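Vekow Passiermühle 2 - Handbetrieb, mit Einsätzen

Art.-Nr. 593
Lieferbar, Versand in der Regel am nächsten Werktag
Ersatzteile: ja, alle einzeln

Kurz gesagt: Die Mühle für alle, die im Herbst kistenweise Zeug vor der Tür stehen haben. Tomaten, Äpfel, Quitten, Hagebutten, Kürbis. Oben weich gekocht rein, unten Mus raus, Schalen und Kerne bleiben oben. Kein Strom, kein Motor, kein Gejaule.

Wir führen die Vekow jetzt in der zweiten Ausführung. Die alte hatte die Kurbel mit Kunststoffknauf, der ist gern mal gerissen. Jetzt Buchenholz. Passt übrigens auch auf die alte Kurbel, bitte beim Bestellen dazuschreiben, dann legen wir die lange Schraube bei.

Was drin ist
Topf mit drei Auflagefüßen, Edelstahl
Kurbel mit Flügel und Feder
Lochscheibe fein (Beeren, Hagebutten, Babybrei)
Lochscheibe mittel (Tomaten, Apfelmus)
Lochscheibe grob (Kartoffeln, Kürbis, Suppen)
Schaber
Anleitung, leider nur als Faltblatt und sehr klein gedruckt

Was nicht drin ist: Schüssel. Die Füße greifen auf fast alles mit geradem Rand, bei sehr breiten Schüsseln wirds wackelig. Wer was passendes sucht, die Aryee Rührschüssel mit Gummiboden geht gut.

Passierte Tomaten, so machen wirs
Tomaten vierteln, mit etwas Salz 12 Minuten zugedeckt köcheln. Nicht länger, sonst wirds wässrig und man muss ewig einkochen. Mittlere Scheibe rein, Wölbung nach oben. Immer nur halb voll machen. Kurbeln, zwischendurch ein paar Runden rückwärts, das löst die Schalen von der Scheibe. Am Schluss mit dem Schaber unten abstreifen, da hängt das Beste dran.

Kürbis vorher backen statt kochen. Hokkaido mit Schale geht, dann aber grobe Scheibe und zweimal durch. Für Ravioli-Füllung danach noch im Tuch abtropfen lassen, sonst weicht der Teig durch.

Hagebutten: Geduld. Feine Scheibe, viel Wasser, und die Härchen gehen trotzdem nicht alle raus. Nochmal durchs Haarsieb, hilft nix.

Reinigung
Sofort abspülen! Angetrocknete Tomatenschale in der feinen Scheibe ist kein Spaß. Topf und Scheiben dürfen in die Spülmaschine, Kurbel wegen dem Holzknauf bitte nicht. Feder ab und zu mit einem Tropfen Speiseöl.
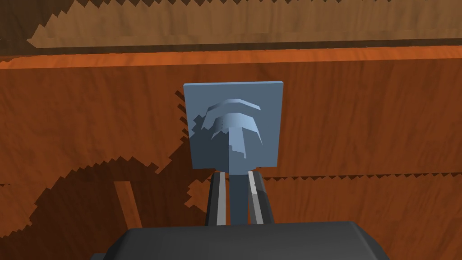
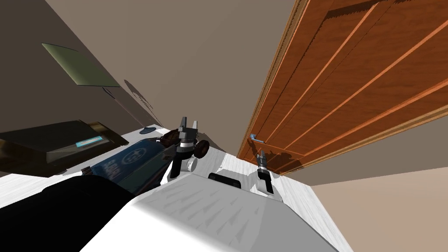
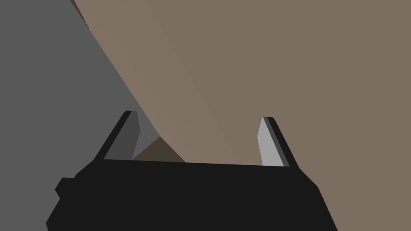
Kundenstimme
"Hab damit im November den ganzen Rest Quitten verarbeitet, an einem Nachmittag. Arm war lahm, Mus war glatt. Die Romel davor hat bei Quitten immer blockiert." - Eleri Lewis

Dazu von uns: Quitten wirklich weich kochen. Wenn der Löffel nicht von alleine durchgeht, sind sie nicht fertig. Dann blockiert auch die Vekow.

Häufig gefragt
Induktion? Nein, die Mühle kommt nicht auf den Herd. Wird trotzdem öfter gefragt.
Spätzle? Mit der groben Scheibe gehts zur Not, werden eher Knöpfle. Für richtige Spätzle lieber Presse.
Linkshänder? Kurbel läuft in beide Richtungen, passiert wird aber nur rechtsrum. Eine Linksversion gibts vom Hersteller leider nicht, wir haben nachgefragt.
Passen Scheiben von Pustau? Nein. Durchmesser ist fast gleich, aber der Mittelzapfen ist anders. Bitte nicht mit Gewalt.
Rohe Beeren? Himbeeren und Johannisbeeren ja, Stachelbeeren besser kurz erhitzen.

Ersatzteile
Feder, Flügel, Knauf Buche, Schaber und alle drei Scheiben auf Lager. Das komplette Scheibenset läuft unter Art.-Nr. 408, einzelne Scheiben bitte per Mail mit Angabe fein, mittel oder grob. Bei älteren Mühlen am besten ein Foto vom Zapfen mitschicken - da gab es mal eine Umstellung und wir sehens dann gleich.

Rückgabe nur unbenutzt, Scheiben mit Tomatenresten nehmen wir nciht zurück. Gab es alles schon. Bei Transportschäden kurz melden und den Karton aufheben, bis wir uns zurückgemeldet haben.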